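Emwood Robotics Club list
Subject: Re: [emwood-robotics] joining the frame project, and a question about the recordings
From: Lilla Bozsik

Hi Jakab, and hello everybody else on the list,

First of all, welcome! I'm so glad you wrote to the whole list and didn't just send it to me, as I have had a version of your questions from three other people since April and kept promising each of them a proper answer. So this is the proper answer, and I apologize in advance for how long it's going to be. Get a cup of something.

I'll put my replies in between your paragraphs.

> On 11/06/2021, Jakab wrote:
>
> Hello all. I came to the open evening and would like to help with
> Nala over the summer if there's still room. I've done some Python
> at school but I've never worked on anything that moves.

There's plenty of room. And please don't worry about never having worked on anything that moves! Most of us came in that way. I joined for the soldering, if you can believe it, and for the first term I wouldn't go near Nala unless someone else was holding the stop button. Python is what you'll want for most of the summer jobs anyway. The sorting scripts are a mess (my mess, I'll own up to it) and would love a fresh pair of eyes.

> I understood that Nala is supposed to put a peg into the back of a
> wooden picture frame so it can stand on a desk. What I didn't
> follow is how the hand-held grippers come into it. Is somebody
> controlling the arms with them from a distance?

No, the arms are switched off while we record, and most days they aren't even in the room. One of us sits down with a gripper in each hand and does the whole job from start to finish, using only the grippers and keeping our own fingers out of it. Each gripper has its own camera looking out past its pads, so what we save is very close to what Nala will be looking at when she tries it herself. Then we train on that. You do the job over and over with her hands on, so to speak, and she gets to learn from all of it.

It's harder than it sounds. Everyone's first try is clumsy, and mine were dreadful. You reach for a thing with your pinky out of pure habit and there goes that recording. My advice is to go at half the speed that feels natural, and when you've got that, slow down a little more. Keep your wrists loose. Come in from the side where you can, and leave the jaws open wide until you're sure of your line.

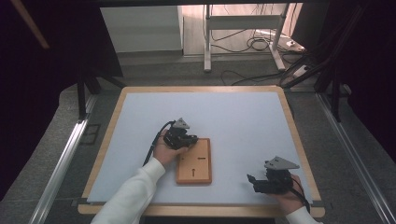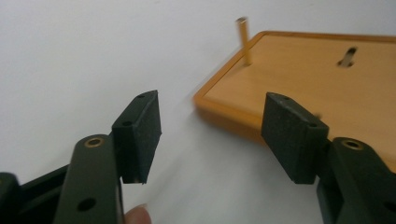
The other thing I'd say about the recording itself is to watch your cables. They tug when you turn your wrist over, and a tug in the middle of a grasp shows up in the data as a funny little jerk that Nala would be only too happy to copy. Before you start, give yourself a good loop of slack on both sides, and have a practice reach to every corner of the board with each hand. It takes less than a minute, and it has saved me whole afternoons.

> Does it matter that everybody does it a bit differently? I noticed
> the two people at the open evening picked up the peg in different
> ways, and one of them turned the frame first.

This is my favorite question, and we have argued about it more than anything else, including the biscuits. In April we decided that everyone should do it exactly the same way, and wrote out a set of steps and taped it to the wall. Then we trained on those recordings and Nala did beautifully as long as the frame was where we always put it. Turn it a little toward the window and she'd sail off and try to push the peg into thin air. It was very sad to watch and also (sorry, Nala) rather funny.

So now we have a middle way. The order of the steps is fixed: frame first, then peg, then let go and back both grippers off. Inside those steps you may do what comes naturally to you, and we want the frame to start in a different spot and at a different angle every time. Put it near the corner. Put it half sideways. If you find yourself laying it down neatly in the middle, pick it up and be messier. What we don't want is two styles in one recording, where you start to go in one way, change your mind and come round from the other side. If that happens, finish what you're doing, mark it as a reject on the sheet and start over. There's no shame in rejects at all. We recorded 3148 tries up to the end of last month and kept 2366 of them, and I'm told by people who know more than I do that this is a perfectly respectable share.

> How do you decide which ones to keep? And could I do that from
> home?

Yes and yes! The checking is done by eye for now. You open the recording, step through it, and ask yourself if the peg went in, if the grippers stayed in view of the tracking, and if there was any long stop in the middle where the person was obviously talking to someone. (Mine are full of these. I'm trying.) Then you type keep, reject or unsure. Please use unsure as much as you like, and two of us will go through those together on a club night. I'd much sooner look at a pile of unsures than find out in July that we guessed.

You can certainly do it from home if you have a reasonable connection. I usually hand it out in batches of 200, and that's one long evening or two short ones. I'll send you the login separately and not on this list. Start with the April batches if you don't mind, as those have been checked once already and you can compare your answers with mine. If we disagree, tell me! I was very tired for some of those.

> Last thing: is this still meant for the Heltden competition? The
> page says the entries have to include a live run.

It is, and they do. The live run is the part that gives me butterflies. We'll have our own board and our own frames with us, but the lights in the hall won't be ours, and in the evenings Nala still gets confused by shadows near the peg. My hope is to spend the first two club nights in July doing nothing but recording with lamps moved around, curtains open, curtains closed, somebody walking past, all of it. If anyone on the list has a desk lamp with a bendy neck they could lend us, please bring it along with your name taped to the base.

While I have you all here, a few other things. The spare gripper pads have gone from the drawer. If you took them home to look at, that's fine, but could they please come back before Tuesday? Somebody also left a very nice gray scarf on the hook and it's been there for weeks. And whoever renamed the folders, thank you, it was a kind thought, but half the scripts can't find anything now, so I've put the old names back. Let's talk about better ones together.

Jakab, come a little early on your first night if you can and I'll sit with you for your first few recordings. Bring a sweater, that room never warms up even in summer, and something to drink with a lid on it.

Very warmly, and so happy to have another pair of hands,
Lilla

> Thanks a lot, and sorry for all the questions.
> Jakab

(Never be sorry for those!)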